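Moving the blog off the old host

2019-08-28

I finally moved this blog. It had been with Hastow since I started it, and in December they put the yearly price up and cut the storage at the same time. I put up with it until the renewal notice came in last week.
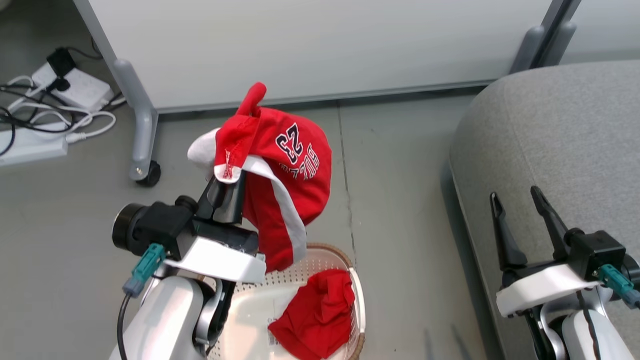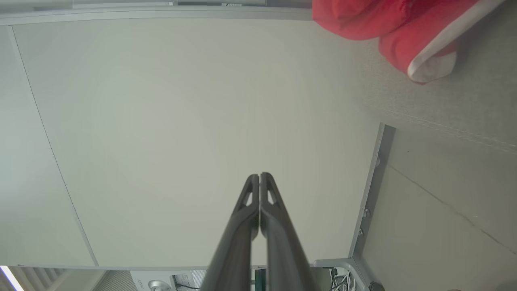 The red Bulls cap over the basket, then the off-white panel.

There were 661 posts to bring over. I had expected the export to be one file, but Hastow splits it into 18 parts and you have to request each one separately. Most of them came through in a few minutes. Part 5 failed twice, and support told me to try again at night – that worked.

The new host is Girnico. It's a small company and the control panel looks old, but the import tool read everything except the comments. Those had to go through a converter called Plostetex, which is free and a bit slow. Comments on the oldest posts now all show the same time of day. I'm leaving them like that.

A few things are still broken. Links between posts go to the old address, and I'm fixing those by hand when I come across them. The search box finds titles only. The recipe index is gone for now, and I'll rebuild it once the links are done. If you read by email, you may have gotten two copies of the last post – sorry about that.

I kept the old theme, Nepia, with a slightly larger font. The sidebar is on the left now. I had it on the right for years and never liked it there.

The feed address has changed too, so please update your reader. The new one is at the bottom of the page.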